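Chapter 4
Teaching the Machine: Skilled Hands in an Automated Laundry

Key terms: task, job, tacit skill, demonstration work, piece rate, redeployment

The laundry at Plodley washes and finishes clothing for nursing homes, hotels and a few private customers. Washing and drying were mechanised there long ago, and few people on the floor remember how it was done before. Finishing is another matter. Trousers, skirts and tops still come off the dryers in a heap, and someone has to find the waistband, work out which side is the front, pull the garment over the end of an ironing board and smooth it flat. An experienced presser does this without looking down for long. Ask her how she knows where the seam is and she'll tell you she feels for it.

For an engineer, that answer is a problem. A sheet has four corners and lies flat. A pair of pants with a gathered elastic waist has no fixed shape at all, and it takes a new one each time it is picked up. Attempts to write out the steps as rules have mostly produced long manuals and slow machines. The approach taken by Fullari, the supplier to Plodley, is to have people do the work while holding a pair of grippers, one to each hand, so that the movements are recorded in a form a robot arm with similar jaws can later follow.
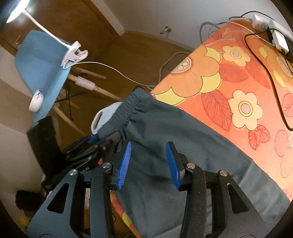 The people who do this are called demonstrators. Some came from the pressing line and some were hired from outside. Their work differs from pressing in several ways that matter to this chapter. First, it is slower. Two padded jaws can pinch, hold and let go, but they can't feel a seam, so the demonstrator has to do by eye what a presser does by touch. Second, the output has changed. A presser produces a rack of finished clothes. A demonstrator may handle the same garment again and again, and what leaves the room is a recording. In its first season the project at Plodley logged 3,833 recordings, of which almost 2,000 were accepted for training. The rest were set aside for reasons the demonstrators did not always hear.

That last point caused more trouble than the grippers did. Under the old piece rate, a presser could count her own work at the end of a shift and know what she had earned. When the first demonstrators were paid per accepted recording, they could no longer do that. A rejected recording took as much effort as an accepted one, and the decision was made elsewhere, by staff they had not met. By September the firm had moved to an hourly wage, with a break every 40 minutes to rest the hands and wrists. Complaints dropped, and so did the number of recordings per shift. Managers disagreed about whether this was a fair trade, and we return to their arguments in the section on pay. 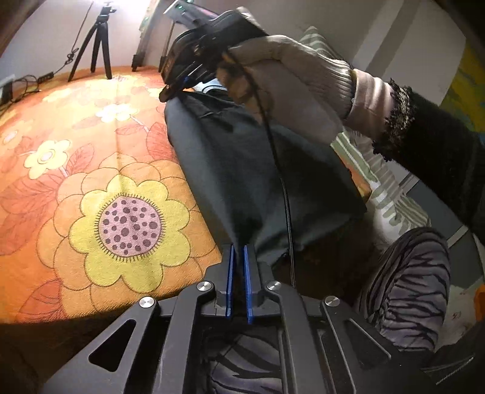 Hermine Strebel

I began visiting laundries as a student and have kept it up since, so I should say where I stand. I don't think it is useful to ask whether a robot will "take the job" of a presser. A job is a bundle of tasks, and machines take tasks. When the dull ones go first, the job that remains may be better. When the ones that required judgment go first, it may be worse, and it may be paid less. The outcome depends on what is automated, in what order, and who was consulted.

Demonstration work adds a difficulty that older textbooks on labour did not have to deal with. The demonstrator's skill is recorded once and can be used for years, on machines at sites she will never see. At Tlapale, the second laundry in this chapter, workers asked for a payment each time their recordings were used at a new site. Management offered a single bonus and guaranteed places in the new maintenance team. Both positions are set out in full in section 4.3, along with the agreement that was finally signed.

Before you read on, think of a task you do well with your hands, such as tying a shoe, buttering toast or hanging out a shirt. Write instructions for it that a stranger could follow using a pair of kitchen tongs. Keep what you've written. You will need it for the exercise at the end of section 4.1.

4.1 Tasks, jobs and tacit skill

A task is a piece of work with a recognisable start and finish. Pulling a waistband over the end of a board is a task, and so is checking a hem for loose thread. Pressing, as a job, includes both of these, together with many others that seldom appear in a job description: sorting out a mixed-up rack, noticing that a zipper is about to go, showing a new starter how to stand so her back doesn't ache by noon.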